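Keep the small shop's counter

The district council is asking for views on the plan to close the parade at Drummond and move its shops into the new retail hall at Pinusstead. I have read the consultation paper twice. It talks about footfall, parking and energy costs, and on most of those points I think it is right. The parade is cold, the roof leaks at the Mevarell Road end, and the delivery lorries block the bus stop most mornings. My objection is to a single line on page nine, which says that units in the new hall will be "designed for self-service as standard".

That means no counters. A customer picks up what they want, scans it and leaves. One member of staff will cover several units at a time.

I worked behind a counter for eleven years, in a hardware shop that sold screws by weight. I don't have a romantic view of it. My feet hurt, the till drawer stuck, and plenty of customers were rude. But a good part of what we sold was the answer to a question, and people needed somewhere to stand while they asked it.

A man would come in with a broken tap fitting in his pocket and put it down in front of me. He didn't know what it was called. Neither did I, half the time, but I could pick it up, turn it over and go to the right drawer. In a self-service shop he has to know the name before he starts, or stand in the aisle holding his fitting up against packets he isn't supposed to open.

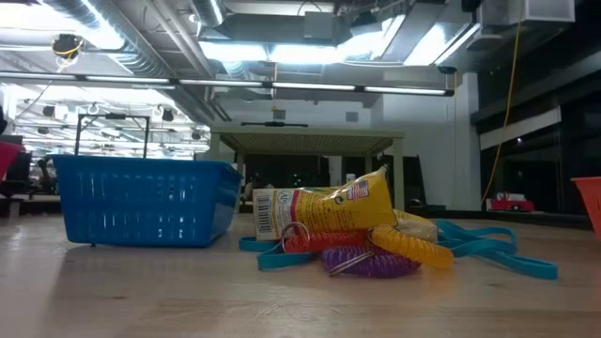 Lenuța Crăciun ran the grocer's on the parade until she retired, and she told me the counter was where she gave credit. She never called it that. If a regular was short before payday, she wrote it on a card and took the money on Friday. She lost very little by it over the years. No machine in the new hall will be able to do that, and I doubt the staff covering four units will be allowed to.

The usual answer is that people prefer self-service. Some do. I use the scanners myself when I have a pint of milk and a bus to catch. The council's survey found that most shoppers were "happy or very happy" with them, but it was carried out online and had 400 replies. It did not ask whether they would like the choice taken away. My neighbour Azra Jurić has arthritis in both hands and can't manage the bags and the screen together. She didn't fill in the survey, as she doesn't have the internet.

There is also the matter of cost. The paper says a staffed counter adds to the rent because it takes up floor space that could hold stock. I accept that. A small shop pays for every square foot. But the traders should be left to work out whether the space earns its keep. Darius Pană repairs shoes and cuts keys, and I can't see how he is meant to do either by self-service. He has been told he may apply for a "variation", at a fee of £500, before he has sold a single heel. Maricica Anghel, who has the wool shop two doors down, has been told the same.

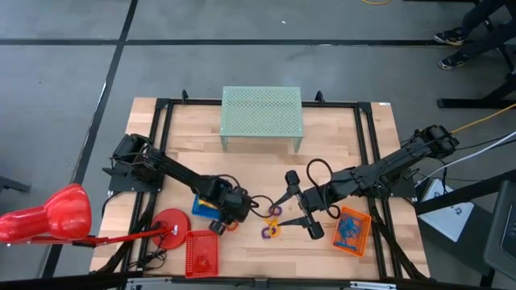

Dakcombe went through all this before us. Its covered market had been trading since 1851, and the stallholders were moved into a hall much like the one proposed here. I went over in November to have a look. It was warm and clean and well lit, and the toilets worked. I bought a lampshade and a loaf of bread and did not speak to anyone in the hour I was there. The cheese stall had gone. Tincuța Pascu, who used to run it, now sells from a van in the station car park on Saturdays, and there was a queue.

I would ask the council for a small change. Let each trader decide at the fitting-out stage whether to have a counter, at no extra charge, and put it in the lease so that it can't be altered later. The hall can still be built. The scanners can go in wherever they are wanted. Anyone who agrees should write to the planning office before the consultation closes at the end of the month, and should mention page nine, as the reply form has no box for it.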